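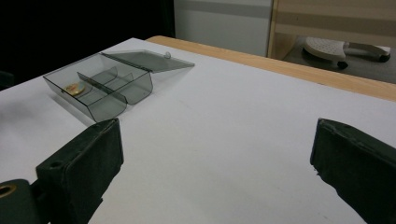

Coin storage: stuff you keep asking me

Do I need a fancy album?
Nope! I started in February with a little plastic box with a hinged lid, and I still love it (sorry, Remedios, I know you're an album person).

One coin per compartment?
For anything you care about, yes. Coins that rub together get scratched.

Can I sort on a bare table?
I like a plain white surface, gold-colored coins really show up on it. 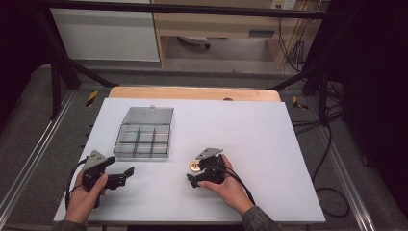
Six compartments, lid open, something round, flat and gold-colored on the board.

Do you clean them first?
Never! Leave them alone, please.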